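April, bench notebook, Evside workshop
Start 2:40 pm

Re: bench 4 surface, cleaning and rub test, continued from the previous page.

Wiped down the right half with dish soap solution, then clean water, then a dry cloth. Left it to stand before judging anything. Previous attempt was judged too early and the page had to be struck out.

Marks sort into two types. Type A is transfer: dark gray, short, smeary, mostly in one band. Type B is scratching: thin, faint, long, hard to find unless the light is low. Only A is worth spending solvent on. B is in the coating and will stay until the top is refinished.

Tried on A:
Soap and soft cloth: little change.
Melamine sponge, damp, light pressure: lifts the smears, leaves the streak cores. Dulls nothing visible on a matte top but I would not use it on the glossy bench.
Isopropyl on a rag, 3 passes: better than the sponge on the streak cores. Stopped there. Zhuoran Song wants a patch left untreated for comparison, so the upper right is not to be touched until the Dredska cleaner arrives.

Suspected source of A is anything hard dragged across instead of lifted. The dish rack goes on and off this bench several times a day. Feet to be checked. If they mark a white tile, fit felt or put the rack on the sink side for good.

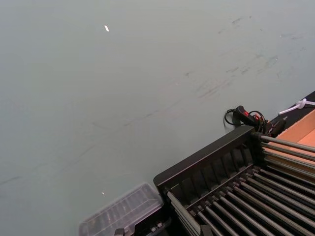
Rub test on the scrap panel: 300 g weight, cotton pad, 2 strips side by side, one soap, one isopropyl. No color on the pad from either. Scrap is the same coating as the bench according to the Jomeck invoice, but the invoice only gives a finish code, so treat as probable.

Cable ties: offcuts and strays go in the bin before wiping. One under the cloth will scratch.

To do
Turn the rack over, look at the feet.
Ask Samarakoon for the refinishing price per panel, matte only.
Repeat isopropyl on the left side, roughly the same pressure, note the pad color.
Label the untreated patch with tape on the bench edge, not on the surface.

Stopped 4:15 pm. Rags in the metal can.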